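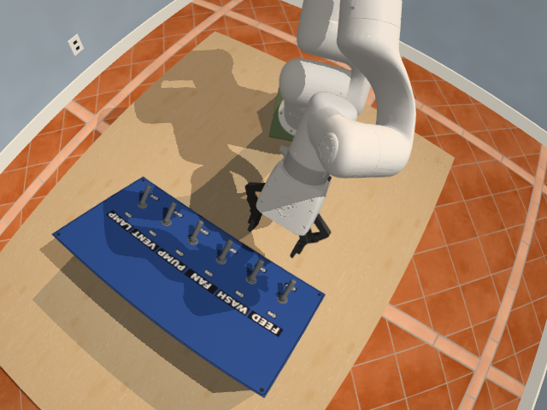
Yi-chun Mak learned to tune pianos in the back of her uncle's shop in Brimham, on an upright that had been dropped down a flight of stairs. "It would hold a note for an afternoon," she says. "By dinner it was gone again. So there was always something to practice on."

She has been working on her own for most of her adult life now, under the name Onell, which came from a sign she bought secondhand and never repainted. She looks after pianos in homes, churches and two schools. When we spoke in November she had just come in from a house call and kept her coat on for the first part of the conversation.

November is her busy month. The heat comes on, the air dries out, and the soundboards shrink. "People call and say the piano went bad overnight. Pianos don't do that. It went a little every day, and then a cousin came over and played it."

A usual visit takes her most of a morning. She starts in the middle of the keyboard, with a strip of felt woven between the strings so that one string per note can sound, and works outward. She owns an electronic tuner and checks the first few notes against it. After that she goes by ear, listening for the slow beat between two strings that are nearly the same.

"You can hear it like a wobble. You turn the pin until the wobble slows down and stops. Then you have to set the pin so it stays there, and that took me years. Anyone can get a string to the right pitch for ten seconds."

Her uncle, Kam-wah Huang, was not a patient teacher. He made her tune the same octave for weeks and would not tell her what was wrong with it. She still disagrees with him about that. Her own apprentice, Sze-wing Chang, gets told right away.

"I say, your fourth is too wide, do it over. Why make her guess? She pays rent."

Chang has been with her for two years and now does the school pianos alone. School pianos are hard use, Mak says. She has taken pencils, coins, a retainer and a good deal of popcorn out of them. One had a broken hammer that had been fixed with chewing gum, and the repair had lasted long enough that the music teacher, Feng-yi Peng, asked her to leave it until after the spring concert.

I asked what she tells people who are offered a free piano. She sighed at that one.

"Ask when it was last tuned. If they can't remember, ask if you can bring someone to look at it first. Moving it costs money, and getting rid of it costs money again." She recently saw a family spend $900 to bring an old upright across town. The pin block was cracked and the strings would not hold. "I didn't charge them for the visit. I felt bad. They had already bought the bench."

She is not against old pianos. Her favorite on her route is a small grand that sat unplayed for 40 years in a front room with the curtains closed. It took several visits to bring it up to pitch, a little at a time, so the strings would not snap. Two did anyway.

"It has a soft sound, kind of dark. New ones are brighter. Some people don't like it, and that's fine – they don't have to live with it."

At home she has no piano. There was one, but she kept getting up from dinner to fix it. She plays the accordion now, badly by her own account, and has it serviced by somebody else.

Before I left I asked how often a piano should be tuned. Twice a year, she said, once after the heat comes on and once after it goes off. She was looking for her keys by then. She had another call across town at four.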